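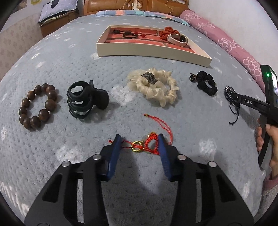
Progress report to Pranuver, Small Things Program
Project: Gulard (bedroom storage for items smaller than a shoe)
Submitted by: Guilan Han
Date: Oct 14, 2018

Summary

The project is on budget and slightly behind schedule, and the delay is mostly socks. In our application we said accessories would be the difficult category. We would like to withdraw that statement.

Work done since the last report

The home sessions ran through September. The method is the one you approved: everything small comes out of wherever it lives and is laid out on the bed, and then it goes back into shallow open boxes, one kind of thing to a box if the owner can stand it. We tried the floor once. People do not like kneeling, and neither does Boyang Shen.

The bed has worked better than expected. It is the right height for sitting beside, it is the only clear surface in most bedrooms, and it sets its own deadline, as somebody eventually wants to sleep in it. We leave the pillows and any bolster where they are and work on the open part. A plain blanket helps. A black hair tie on a busy print can hide for a good part of an afternoon.

Accessories

These went well. Hair clips, scrunchies, bracelets and cord charms were first set out in a row across the blanket, with space between them, before anything was put in a box. The row takes a few minutes and saves a lot of argument. People who tell us they own "a couple of hair things" get to look at the hair things.

Two problems remain. The large claw clips do not lie flat in a shallow tray, and whatever is put next to them ends up in their teeth. Long tassels and braided cords catch on everything, including each other. Muchen Yao's suggestion is that tasseled charms be hung up and kept out of the boxes altogether. We have started trying this and it seems promising, although it does mean admitting that the box is not the answer to everything, in a project about boxes.

Watches are a borderline case. A smartwatch fits nicely among the scrunchies and looks quite at home there, but its owner also has to charge it, and the charger was never in anybody's plan. For now watches go in last, on top, face up.

Boxes

We are still using shallow cardboard ones with a coral-red lining. The supplier, Drireo, offered a deeper model at the same price. We turned it down. Deep boxes get a second layer, and the second layer is where bracelets go to retire. The bright lining was chosen for being in stock, and has turned out useful: dark items show up against it, which is more than can be said for most drawers.

Socks

The application allowed one page for socks. Folded flat, a pair fills too much of the box. Rolled, it opens again as soon as it is let go. Thick knitted socks with a ribbed top are the worst of the lot, and they are of course the ones people care about. Our current instruction is to pick the sock up by the middle, let it hang, and lower it in foot first. It does not look tidy. It can be repeated by a tired person at ten at night, and that was the test we agreed on.

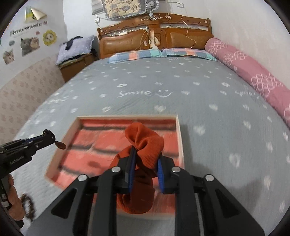

Yanling Lu wrote back on the draft of this section that she had no objection to lowering socks into boxes, but wanted to know what became of the ones without a partner, and whether we had a policy or were just hoping. We were hoping. Single socks now get their own box and stay in it until the end of the quarter. After that they are dusters.

Money

The grant for this phase is $3,278. We have spent $2,346, nearly all of it on boxes and travel. The Dong label maker came to $361 of that, and it has been used mainly to label the label maker's case. We do not plan to buy another.

Still to do

Finish the 13 homes left on the list. Rewrite the sock page, which will now be a sock chapter. Decide about claw clips. Aigars Jankauskaitė has asked for a short version of the instructions that fits inside a box lid, and has been reminded that the boxes are open and have no lids. He would still like the short version.

We would also ask Pranuver to confirm whether gloves count as socks for reporting purposes. Our preference is no.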